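Can a robot do your chores yet? Your questions, my answers

Last updated September 12, 2021

I write about home and shop machines for Trevura, and these are the questions that land in my inbox most. I'll keep adding to them!

Can a robot sew on a button or darn a sock?

At home, no. Sewing is the chore I get asked about most (mending piles are universal, I guess), and thread is miserable stuff for a machine. It sags, it twists, it grabs whatever it touches. The best thread handling I've come across is on surgical practice setups, so that's the work I look at when I want to know how far off my mending is.

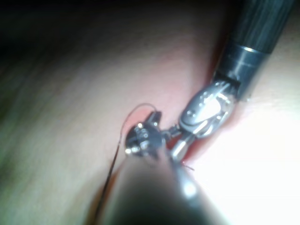

Two instruments meeting at the thread.

Doesn't that mean the hard part is solved?

Not for your socks. A small stitch in a pad that stays put is one kind of job. A sock is a floppy tube with a hole in it, and the machine has to find the hole, hold the edges flat and keep the rest of the sock out of the way – all before the first stitch. Compare that with one straight cut and a thread pulled tight across it.

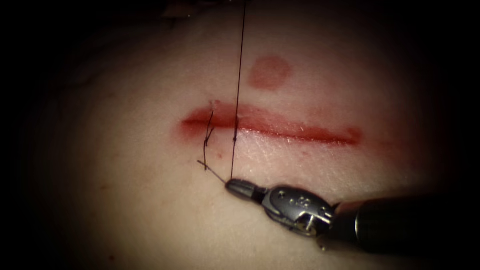 Barrios wrote in to say I'm too gloomy about this, that the shop there has had a machine closing feed sacks since August and it only jams up to 3 times a shift. Fair enough! But sacks are all one size and arrive the same way up, and I'd call that a shop-floor yes and a household no.

What about tying knots?

Shoelaces, trash bags, the string on a roast... I'd love to hand all of it over. Knots need two tools that stay out of each other's way while the loose end does whatever it likes, and I wouldn't count on a kitchen version soon.

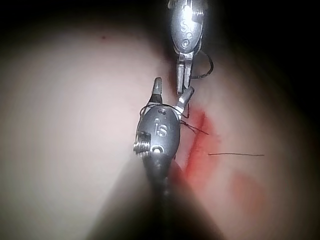 Thread around the jaws, with a loose end off to the right.

So what can I hand over today?

Floors, mostly. I ran the Cilura vacuum for 28 days and it did fine apart from the rug fringe (thread again!). Laundry folding, no. Dishes, only if you load them.

How small a thing can a machine work with?

Smaller than I can, on a good day and with a camera up close. Picking one fine strand off a bright surface would have me hunting for my reading glasses.
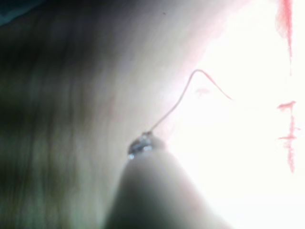
Is the Trurar bench arm worth $195?

For sorting screws on a workbench, yes, I'm keeping mine. For anything soft, save your money.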